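Home News Community Programs Contact

Pantry parcels move to a new packing room at Neves House

2 min read

The Gulline Community Pantry has moved its parcel packing to the ground floor of Neves House, where households in the district will be able to collect dry goods and shelf-stable groceries from January.

The service, which is managed by the Nistia Neighbourhood Centre, sent out 1208 parcels last year from a shared office at the rear of the centre. Coordinator Gobnait Noonan said the previous arrangement had required staff to clear desks before each packing session and to return all stock to a locked corridor cupboard afterwards.

"We now have a proper table, shelves at a sensible height and a door that opens directly onto the loading bay," Ms Noonan said. "A parcel can stay where it is until it is finished, and that has made a considerable difference to the people doing the work."

Each parcel is packed in an open cardboard box on a cloth-covered table. Tall and rigid items, including canisters and flat cartons, are placed upright along the walls of the box. Jars are added next, and the remaining space is kept for rice, noodles and other bagged goods, which can be pressed gently into the gaps. Cardboard dividers are used where a parcel contains glass. 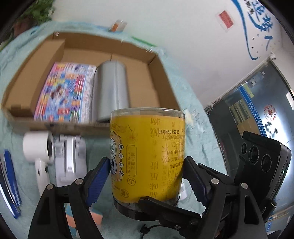

The range of goods has also been widened. Following a survey of recipients, in which 82 households took part, the pantry agreed to stock more of the groceries that families had asked for by name, among them Chinese pantry goods, dried pulses, teas and cooking spices. Respondents noted that standard parcels had often contained items they did not know how to prepare, and that these were frequently passed on to neighbours.

Conceição Macedo, who oversees purchasing for the pantry, said labels and date codes are checked as stock arrives and again as each parcel is packed. Where the label is not in English, a printed slip giving the name of the product, its ingredients and any allergens is placed in the box beside it.

"People should be able to open a parcel and know what they have been given," Ms Macedo said. "It is a small piece of paper, but we had a good many telephone calls before we introduced it."

Boxes are supplied flat by Flullus, a local packaging wholesaler, and are reused where they are clean and the base remains sound. Recipients are invited to return them at their next collection — folded, if possible, and with any old tape removed.

Collections will take place from 2 pm at the side entrance of Neves House. Households already registered with the pantry do not need to apply again and will keep their existing collection number. New applications may be made at the front desk of the Nistia Neighbourhood Centre, where staff can also record dietary requirements and arrange delivery for residents who are unable to travel.

Donations of unopened, in-date groceries are accepted at the same desk during office hours. The pantry is unable to take chilled or frozen food.

News Previous Next Back to top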